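Progress report to the Pelach Fund, second period
Prepared by Fatos Milošević, 2022-04-04

## Where we are

The clothing repair and reuse scheme in Aluvton is open and running on both its sites. Spending is within the grant. One part of the plan, the collection round in Danzer, has slipped and I explain that further down. Everything else agreed in October has either been done or is under way.

## Garments

We took in 2,931 items over the period. Shirts and children's clothes make up the bulk of it, as before. Bedding has gone up, mostly from house clearances, and we have started weighing it separately so that it doesn't distort the figures for clothing.

Striped and patterned cloth is slower to mend than plain. A patch has to be lined up and the thread matched, and the newer menders tend to leave these pieces for someone else. Maximiliano Gaete has put together a box of sample patches to practise on and it is being used.
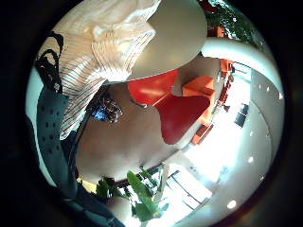
Items past mending go to Grukus for rag. They now collect every fortnight instead of monthly, at no extra charge, and the back corridor is clear again. The fire officer had asked for that at the last visit.

## Training

The mending course filled all 80 places. A few people dropped out after the first session and were replaced from the waiting list. We changed the order of the sessions part way through: darning now comes before zips, as zips were putting beginners off.

Five people who finished the course have asked to help teach the next one. Maximiliano will take them through the safety notes and the machine checks before they start.

## Premises

The lease on the second room has been signed. The landlord has repaired the gutter but the radiator under the window still needs bleeding every week, and I have asked in writing for it to be replaced. Lighting is good enough for hand sewing on most days – not after four in winter, so we bought two clip lamps from the small equipment line.
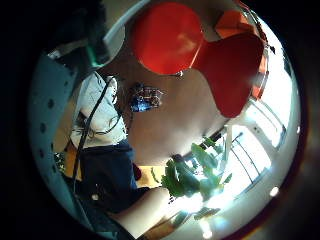
Storage is still tight. The shelving we priced last year has gone up and I would rather wait than pay the new rate. If there is money left under furniture at the end of the next period we will order it then.

## Danzer collection round

This should have begun by now. The van we had been promised was sold, and the hire quotes were more than we had set aside. I would like to move the start to October and run it with a shared vehicle, 2 collections a month. No money has been spent on it so far.

## Decisions needed from Pelach

- Agreement to the new start date for Danzer.
- Permission to move the unspent van hire into course materials, mainly thread, needles and interfacing.

The full accounts are in the attached spreadsheet. Receipts for the lamps and the course materials are on the second sheet.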